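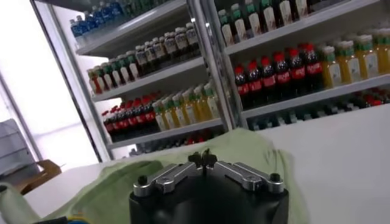

Diapo 1. Le tissu vert pâle sur la table blanche, les boissons au fond.

Bonjour. Je vais parler de pliage, et surtout de la table sur laquelle on plie. L'exposé fait suite à l'atelier de novembre à Plinska, pour ceux qui y étaient. Les autres n'ont rien à rattraper.

(Laisser la diapo 1 affichée. Attendre que la salle soit assise.)

Point de départ : un textile arrive rarement à plat. On le sort d'un bac ou d'un carton et il se pose en tas, avec une bosse quelque part. La première opération consiste à trouver un bord. Dans les boutiques Maddocks, c'est à ce moment-là que les débutants perdent le plus de temps. Ils lissent au milieu avec la paume, et les plis se déplacent vers les côtés.

Ce que je recommande : chercher l'ourlet du bas, le ramener vers soi, puis remonter vers le haut du vêtement. On ne lisse qu'une fois les coins trouvés.

Le plan de travail. Une surface blanche et unie convient bien aux couleurs claires à condition que l'éclairage vienne de côté. Avec une lumière verticale, un vert pâle sur du blanc perd ses ombres et on ne voit plus les plis. À Skevbridge, nous avons tourné les tables face aux fenêtres, sans rien acheter.

(Question probable : la hauteur. Répondre qu'on règle la table sur la personne la plus grande et qu'on ajoute un marchepied pour les autres.)

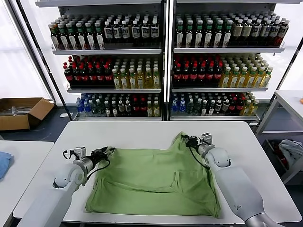
Deuxième partie, les coins. On prend les deux coins du haut en même temps, un de chaque côté, et on les soulève un peu avant de tirer. Si on tire sans soulever, le dessous frotte et reste froissé. Si on soulève trop, le bas quitte sa place et il faut recommencer. Une fois le haut tendu, on repose, on vérifie que l'ourlet est droit, et seulement ensuite on rabat les côtés.

Les coutures servent de repères. Une couture de côté bien placée évite de mesurer. Une poche, quand il y en a une, ajoute de l'épaisseur : la laisser à l'intérieur du pli.

Chiffres de l'exercice Honus, à dire lentement : 6 personnes, 300 pièces à plier, environ 10 secondes gagnées par pièce entre le premier et le dernier bac. Les 100 premières pièces ont été les plus irrégulières. Préciser que je n'ai pas séparé les tailles.

(Si le temps manque, sauter le passage sur les manches longues et aller à la démonstration.)

Démonstration : un vêtement jeté en tas, plié deux fois, d'abord en lissant au milieu, puis en partant de l'ourlet. Demander à quelqu'un du premier rang de chronométrer. Garder le second pliage sur la table pendant les questions.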